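Notebook, June, open day at the Korker building, two-arm bench
Written up the same evening, while I can still read my own handwriting

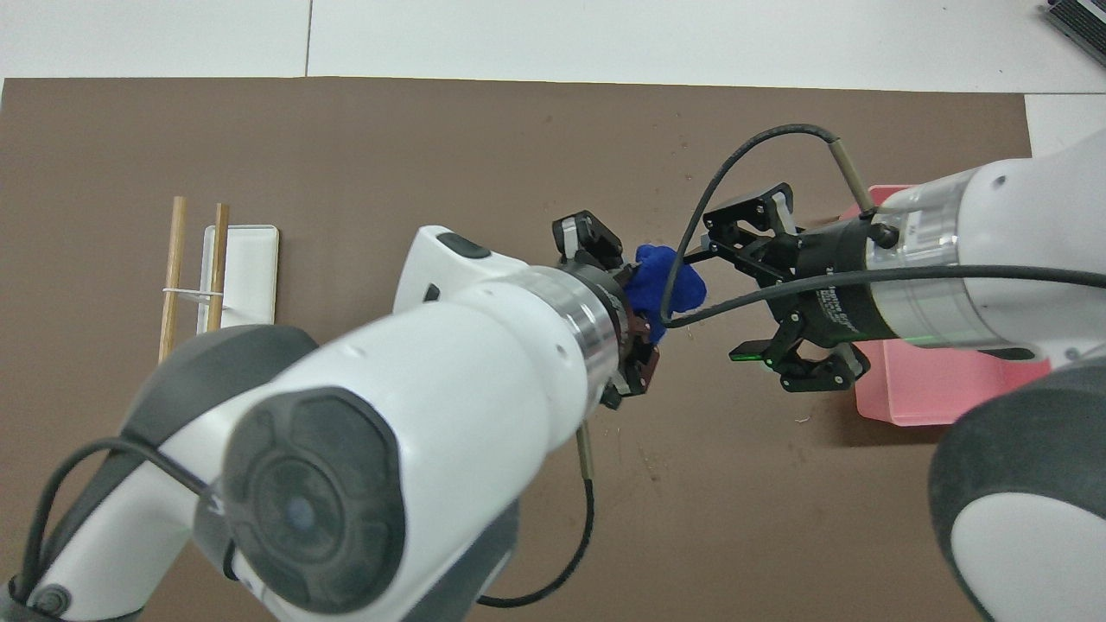
So, the open day. We ran the Prornen bench from 10 in the morning until a little after 4, and I'm still buzzing. I had expected people to wander in, look for a minute, and head back to the coffee. Instead we had a crowd two deep at the table for most of the afternoon, and the school group in the morning simply would not leave (their bus waited!).

Door count was 2,379 for the whole building. Our room got a small slice of that, but it felt like plenty. I logged 69 runs on the bench, which beats anything we've done in one day, open or closed.

Setup notes for whoever does this next time:

Both arms on the table, brown mat down. The mat is a keeper. On the bare white top we were fighting glare all last week, and with the mat the overhead lights stopped mattering. Leave it on.

Small stuff on the mat: white tray, the chopsticks with the rubber band around them, the pink container, the soft blue thing. The blue one was the star. It's so bright against the mat that people at the back could follow it, and because it's squashy it does something a little different every time you grab it. Kids loved that. One of them asked if it hurt. I said no and closed the gripper on it very slowly to prove the point, and got a round of applause for it, the easiest applause of my life.

The handover (left gripper to right gripper, middle of the mat) is what everybody wanted to see. Single-arm pick and place got polite nods. Two arms coming in toward each other got phones out. I moved the handover to the front of the script before lunch and kept it there. Of the 69 runs, 23 were handovers by request, and I would happily have done more.

Things that went wrong:

- 2 hard stops, both before noon, both on the right arm. Same joint limit each time. I backed the approach off a bit and it behaved for the rest of the day. Needs a proper look, since "a bit" isn't a number.
- Cables. The slack on the wrists is generous, and when the arms are close together it gets busy in there. No snags today, but I was watching it all afternoon instead of talking to people. Clips, please. I'll order some if there's none in the drawer.
- The Flamier planner took its time on the first run after every restart. Some 40 seconds of a still robot is a very long time with thirty eighth graders staring at you. Do a dummy run before the doors open.
- My voice went at about 3.

Good questions I want to remember. How does it know how hard to squeeze? (Gave my short answer, then the long one, then drew it on the whiteboard.) Can the two arms bump into each other? (Yes, and we spend a lot of effort on that.) Could it fold laundry? (Everyone asks this. Everyone!) A retired machinist wanted to know about backlash in the wrist and we talked for a quarter of an hour. He had better ideas about fixturing than I do, and I wrote two of them on the back of the Krishnan flyer. Flyer is taped to the next page.

The Krishnan people had the room across the hall, with their conveyor demo, and we sent visitors back and forth all day. That worked really well. Next time I'd like to plan it that way, with one sign for both rooms, and maybe stagger the start times so folks can catch each one from the beginning.

To do:
Save today's logs before somebody reboots the bench machine.
Right arm joint limit.
Cable clips.
Try the chopsticks without the rubber band, one at a time. A girl in the morning group suggested it and I've been thinking about it ever since.
Return the extra stools to the second floor.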